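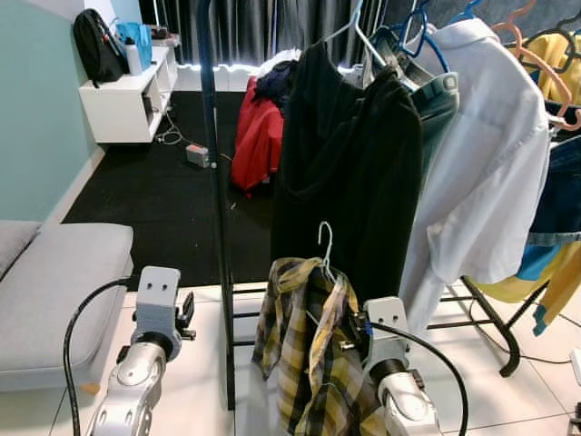 Plaid shirt on a thin white wire hanger, black metal rack behind.

Laundry & Wardrobe > Hangers > Wire > Larix Wire Hanger, White

Larix Wire Hanger, White

A thin wire hanger with a white coating, made for shirts, blouses and light jackets. It takes up very little room on a crowded rail, so it suits dry cleaners, op shops and anyone short on wardrobe space.

Sold in bundles of 12 or cartons of 300. The colour is the same in both. Cartons are packed flat with the hooks all facing one way.

The hook fits most household and shop rails. Heavy coats and wet wool will bend the shoulders — use the Clernau timber hanger for those. Trousers can be folded over the bottom bar, but they may crease.

Wipe clean with a damp cloth. Don't use bleach, as it dulls the coating. If the white chips, throw the hanger out before rust marks a collar.

Bundles leave our warehouse in 2 working days, cartons in 7. Unopened cartons can be returned at your cost. For trade pricing, ask for Marisa Morelli.

Last updated: January

Contact us | © Larix | Back to top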